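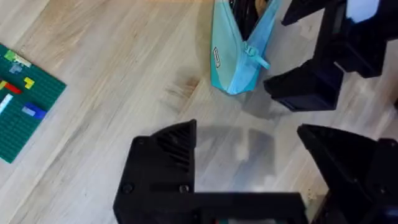 Slow-roasting a shoulder of pork for a street lunch

Every August our end of Uvitwood shuts the road for an afternoon and everybody eats outside, and for the last few years the pork has been my job. I do it in an ordinary kitchen oven, so please don't feel you need a smoker or a pit in the garden (lovely as they are!). You do need to start the evening before, and you need a bit of patience.

What you'll need

A bone-in shoulder, the biggest that fits your tin
300 g soft brown sugar
38 g fine salt
300 ml dry cider
Mustard, black pepper and a good spoonful of smoked paprika

The night before

Mix the sugar, salt, pepper and paprika in a bowl. Smear the meat all over with mustard — your hands are best for this — and then pat the rub on thickly, pushing it into any folds. Cover it and put it in the fridge. You'll have rub left over, so keep that in a dry jar for next time.

On the day

Take the pork out an hour before cooking. Pour the cider into the tin, sit the meat on a rack above it and cover the whole lot tightly with two layers of foil. It goes in low, at 130°C, and then you leave it alone, which I know is hard when the house starts to smell so good. Mine goes in at six in the morning for a two o'clock lunch. Look at the cider halfway through and top it up with water if it's getting low.

It's ready when the bone wobbles freely and a fork goes in without any pushing. Rest it under the foil for a good hour, then pull it apart and stir some of the skimmed juices back through. 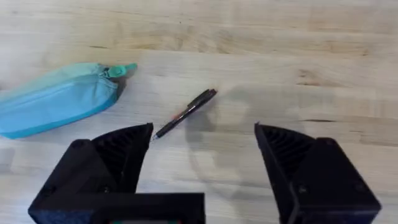
Wullico wrote in to ask whether the same method would do for a boned and rolled shoulder, which was all the butcher had left on Tuesday. Yes, it will, but start testing it with a fork an hour or so sooner, and snip the string off before you pull the meat.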